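Maple and the blue bench

I got the board out in July, after it had spent most of the spring leaning behind the water heater. It came from Lauri Rissanen, who was clearing out his garage before moving to Curkberg and had a stack of glued-up maple panels he wasn't going to take with him. He wanted to give me the lot. I took 2. One became a shelf in the hall closet and I never bothered to finish it properly. The other one I kept for the bench.

The bench is the blue pegboard one. I've written about it before, mostly to complain. It's a good surface for holding things down and a bad surface for nearly everything else. Small parts find the holes. Pencils go through paper if you're writing over one. Anything with a narrow foot leans. I wanted a flat top that I could put on the bench when I needed it and take off again when I didn't.

My first try was a piece of hardboard, which bowed within a month. The second was a plastic cutting mat, which was fine for flatness but slid every time I leaned on it. Maple is heavier than either of those and it doesn't mind being leaned on. It also dents less than the pine I usually buy, which matters when you drop a clamp as often as I do.
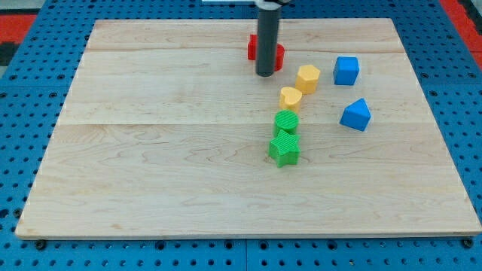
Sanding took longer than I had planned for. I started at 80 grit to get rid of the glue line, then 120, then 180, and stopped there. Some people go on to 220 or higher on maple, but I don't want a work surface to be slick. The color stayed pale, somewhere between cream and honey, and the grain is faint enough that the colored plastic blocks stand out well against it. The seams between the planks still show. I ran a fingernail across them and could feel one slightly, so I went back over it with a card scraper. I can still see it, but my nail doesn't catch anymore.

The bigger question was what to put on it. I had most of a can of Arton hardwax oil left from the kitchen stools, and I also had a small bottle of plain mineral oil. I tried both on the underside first. The hardwax made the wood more yellow than I liked, even with one thin coat. The mineral oil barely changed it, but it needs doing again every so often and it can leave marks on paper if you don't wipe it off well. I went with the mineral oil. I put it on in the evening, left it overnight, wiped it down in the morning with an old T-shirt, and did the same again the next night.

I did the bottom as well as the top. I skipped that on the closet shelf, and the closet shelf has a slight cup in it now. It's not enough to roll a can off, but you can see light under a straightedge. If you only seal one face of a panel, the other face goes on taking up moisture at its own pace, and I already knew that when I skipped it. I was tired and it was a closet.

Edges next. The long edges were sharp enough to be unpleasant on the forearm, so I broke them with a block plane, two or three light passes at an angle, and then went over them with the 180. I thought about a proper roundover with the router and decided against it. The router lives on the top shelf, the bit I'd need is in a box of other bits, and the plane was already in my hand.

Bolts are a good way to locate something on pegboard. You don't have to drill into the wood at all if the bolts sit against its edges, and the board can be lifted straight up when you want the bench back. Use heads that sit low so you don't catch your wrist. I bought a bag of them from Voko, item 3102, and I have more left over than I'll use in ten years. If you want the fit a little tighter, a strip of thin cork between the bolt and the wood helps, though the cork compresses after a while and you have to replace it.

Cleaning is easy so far. Plastic things don't leave anything behind on oiled maple. Felt-tip marker does. I got a short green line on a scrap of the same panel and it took alcohol and some sanding to get it out, and then that patch needed oil again. So markers stay on the other side of the room now, in the jar with the scissors.

The one thing I'd change is the thickness. This panel is heavy enough that I notice it when I lift it one-handed, and I think something thinner would have been flat enough for sorting and light work. I wouldn't go so thin that it flexed over the holes. If I come across another panel I'll plane it down and compare the two.

I still have to deal with the closet shelf. Lauri says to wet the hollow side and leave it in the sun with weights on it. I've also read that you should oil the bare face and wait. I'm going to try his way first, once I've found somewhere else to put the vacuum bags and the box of light bulbs.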